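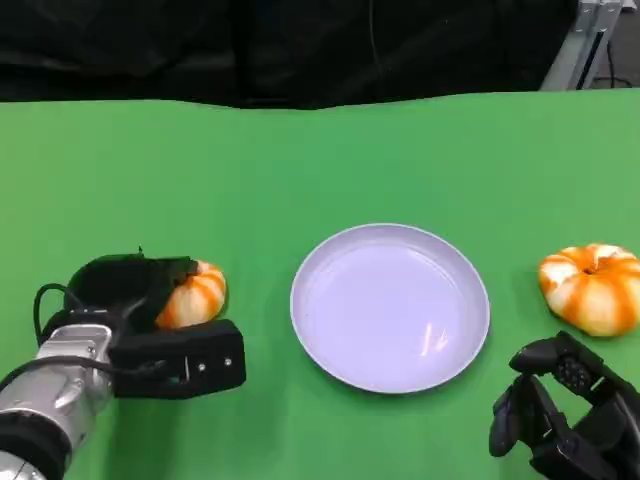
Hashemi asks whether the cloth has to come off every time a jaw is changed. No. Leave it on the table and slide a folded towel under the wrist so dropped screws don't roll.

Two-arm table cell: setup and care

How often do the jaw screws need checking?
Every 200 cycles, and again after any hard contact with the table. Use the short driver from the Clenura kit. If a screw turns freely, take it out, clean the thread and refit it.

Which test objects should I use?
The light purple plate and the striped pumpkins. Put the plate near the middle of the green cloth. Please don't swap in other plates, as the grip settings are saved for this one.

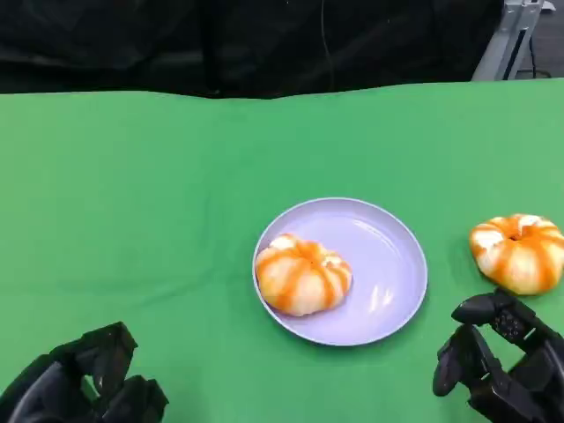
One pumpkin on the plate, the other on the cloth at right.

Can both arms use the same grip file?
No. The left side has the two-jaw gripper and the right side has the jointed hand. Each has its own file. Loading the wrong one stops the cell with code 419.

How do I clear code 419?
Press stop, load the right file, then home both arms. Homing takes 52 seconds. Keep your hands off the table until it finishes.

What about the cables at the wrist?
Leave enough slack for a full turn. Look for flat spots or shiny wear in the jacket and replace the cable if you find either one.

Who do I call for parts?
Praderent ships jaws and joint covers in packs of 4. For anything inside the hand, write to Čestmír Štefanec at the Pranurby shop before you open it. The shop closes for inventory in May.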